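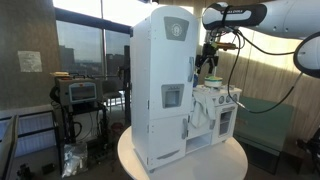 *A two-finger gripper above the pot on a toy stove at Clodport's test space.*

RIIHIMÄKI – Clodport will equip a second training site with robot arms under a purchasing plan approved in January, the company announced. The plan, named Bolis, covers 13 workstations and sets aside funds for spare grippers, cabling and operator training over 2 years.

Each workstation will pair mounted arms with a household task set, such as a play kitchen with a refrigerator, stove and cookware. Clodport chose toy-scale furnishings after comparing them with full-size cabinetry, which needed more floor space and a separate budget for installation.

"Arms take up most of the discussion when a site like this is planned, but the smaller lines in the budget are where we were caught short the first time," said Xiaoyan Ding, head of equipment planning at Clodport. "We have written those lines in from the start – replacement fingers, cable guides, tables of the right height."

Under the plan, 59 percent of the budget goes to arms and grippers. The remainder covers furniture, computing, maintenance and staff hours. Clullness, an integration firm, will handle delivery and setup, and will keep spare parts on site during the first year of operation.

Suppliers wishing to bid on tables, task sets or protective flooring may request the specification from Clodport's purchasing office. Bids for single items will be accepted, and leasing offers will be considered for computing equipment only.

**About Clodport**
Clodport develops manipulation software for service robots and employs 200 people.

**Media contact**
Clodport Communications, Riihimäki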